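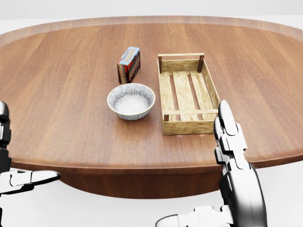
About Pirkitora

Pirkitora helps small manufacturers and packing businesses plan for their first robot purchase. We do not sell robots and we take no commission from the companies that do. Clients pay us a fixed fee, and at the end they have a budget, an equipment list and a schedule they can take to a bank or a board.

The firm was started by Yasuo Mizuno, who spent his earlier career in purchasing at a food packing plant. He had signed for two machines that never ran a full shift. Both had been bought from a brochure and a short demonstration. Our office is in Horkley and there are 6 of us, most from purchasing or plant engineering.

What we do first

Every project starts with the task. We ask what has to be picked up, where it has to go and how much the items vary. Then we build the job in simulation and try different arms and hands on it before anyone asks for a quote. Household goods such as a box of pudding mix, a ceramic bowl and a slatted wooden crate make a good starting set. They differ in shape, and a hand that suits a narrow box may be a poor choice for a round rim.
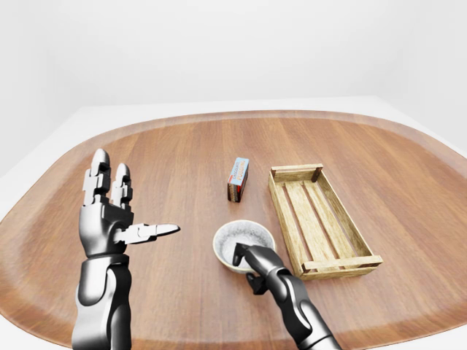 How we budget

The robot is seldom the largest line. On a typical plan we put 60 percent of the money into the arm, hands and controller together, 30 percent into installation, guarding and training, and hold the rest for changes in the first year. Clients often want to cut that last part. We advise against it — hands and fingertips get swapped more often than people expect.

We also price the things that tend to be left off: floor work, power, spare parts, software renewals, and the hours your own staff will spend on the project. If the numbers don't support a purchase, the report says so. Leasing, or waiting a year, is sometimes the better plan.

The simulation work is run by our Relten group, which keeps a library of tables, containers and packaged goods. Changing from one hand to another there costs us an afternoon. Doing the same on a plant floor can cost a client weeks.

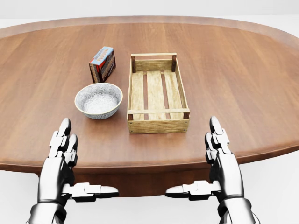

Working with us

A planning project takes 20 working days from the first site visit to the final report. We take new clients all year, but companies that close their budgets in December should get in touch by October. The first call is free. Please have your floor plan, shift pattern and a list of the items you handle ready.

Our longest-running client is Sikder, a gift and homeware packer that now reviews its equipment plan with us every year.

Page last updated 04/06/2023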